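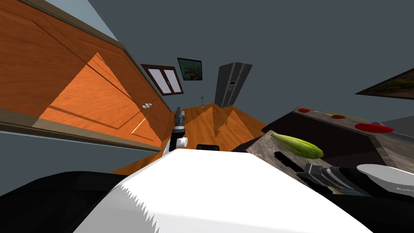 A failed grasp should count as a fault

Last Thursday I sat with Jintana Siriwan and went through a week of simulated kitchen runs. The job was simple: reach for the cucumber on the counter, pick it up, put it down again. Out of 100 runs, the log marked 47 as "incomplete" and 7 as "fault". I think those labels are wrong, and I think they are wrong all over our trade.

A fault, in the Gruvard software we use, means the controller stopped itself. Incomplete means everything else. So a gripper that pushes its jaws into the edge of a stone worktop and keeps pushing is incomplete. In a simulator that costs nothing. In a real kitchen it is a chipped counter, or a hand that happened to be there.

Sille Fogh disagrees with me. She says that if every miss is a fault, people will stop reading the fault list, and she has seen it happen at Lindville, where the list ran to 600 lines a day. It is a fair point. But the answer to a long list is to sort it, and contact force is already recorded on every run. Nothing new has to be built.

What I would like is modest. Any run where the arm presses on something it was not sent to touch goes on the fault list, whether or not the cucumber ends up in the gripper. Some of our successes would move across too - I counted several in one afternoon - and the pass rate would drop. Rosario Amato will have to explain that to the people paying for it, and I would sooner he did it now, while the cooktop is still only a drawing.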